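Replacement animation

Replacement animation is a form of stop motion in which part or all of a figure is exchanged between exposures for another, slightly different piece. It is distinct from the jointed method, in which one puppet is moved by hand from pose to pose. The two are often combined, most commonly with a jointed body carrying a set of interchangeable faces or mouths.

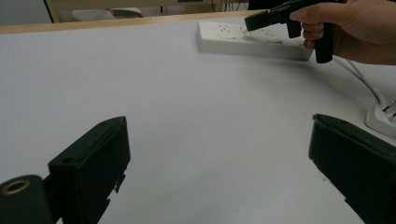
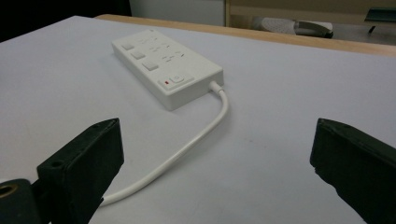
The second picture shows a white power strip with rocker buttons.

Reading time: 4 minutes

Principle

Film and video present a series of still pictures at a fixed rate. In the replacement method each still, or each pair of stills, corresponds to a separate physical piece. A walk may need a dozen or more complete figures, each fixed in one stage of the stride. Once made, the set can be used again in the same order for as long as the walk lasts, and the movement repeats exactly.

Work is described as being "on ones" when a new piece is used for every picture, and "on twos" when each piece is held for two. At the usual cinema rate of 24 pictures a second, animation on twos needs 12 poses for each second of screen time. Fast actions are usually shot on ones, even within a film made mainly on twos.

Materials

Early replacement sets were carved in wood or cast in wax. Later makers used plaster, hard resin and baked modelling clay. Resin casts hold fine detail but must be cleaned of mould lines before painting, and the lines tend to fall in slightly different places from cast to cast. Since the 1990s many sets have been modelled on a computer and made on a 3D printer, in some cases with the colour laid down during printing.

Paint is a frequent source of error. A small change in tone between two neighbouring pieces shows on screen as a flicker, known in some workshops as chatter. Sets are therefore painted in one batch where possible, with the same mix applied to every piece before the next colour is begun.

Fixing and registration

Each piece must return to the same position on the figure. Pegs, keyed sockets and small magnets are all in use. Magnets allow a quick change but can slip if the piece is knocked; pegs are more exact but wear with repeated use. A face divided across the eyes is normally held at two points so that it can't turn.

The join between pieces is visible in most designs. It may be filled with wax for each exposure, hidden under hair or a collar, or painted out afterwards. Some productions leave it in view.

Mouth sets

Speech is broken down into a limited number of mouth shapes. A basic set has 7 to 11 pieces, covering the open vowels, the closed lips of M, B and P, the teeth-on-lip shape of F and V, and a rest position. Larger sets add versions of each shape for smiling, frowning and shouting. The sound is recorded first and listed picture by picture on an exposure sheet, commonly called a dope sheet, which gives the number of the piece to be fitted.

Storage is part of the method. Pieces are numbered on the back and kept in divided trays, generally in the order of the action and not by size.

Example of use

Plisik, a short film made by the Barodus workshop at Ernstead, was produced with a jointed body and replacement heads. The main figure had 31 heads. The full stock of parts, including hands and spare jaws, came to about 440. Shooting began in January and was done on twos, except for a falling sequence on ones. The heads were held by a square peg designed for the film, named the Nistor peg in the workshop's notes. The square section stopped the head from turning, though it also meant that every tilt had to be built into the neck.

Advantages and limits

The method gives clean stretching and squashing of form, which a puppet with a rigid frame can't readily produce. Repeated actions are cheap once the set exists. Against this, the cost falls mainly before shooting, and a change to the action late in production may call for new pieces to be made and matched. An animator on the set has little room to alter a pose beyond what the pieces allow – a limit felt more in acting scenes than in dance or machine-like movement.

See also

Armature
Clay animation
Cut-out animation
Exposure sheet
Pixilation

Last edited Wednesday, August 31, 2022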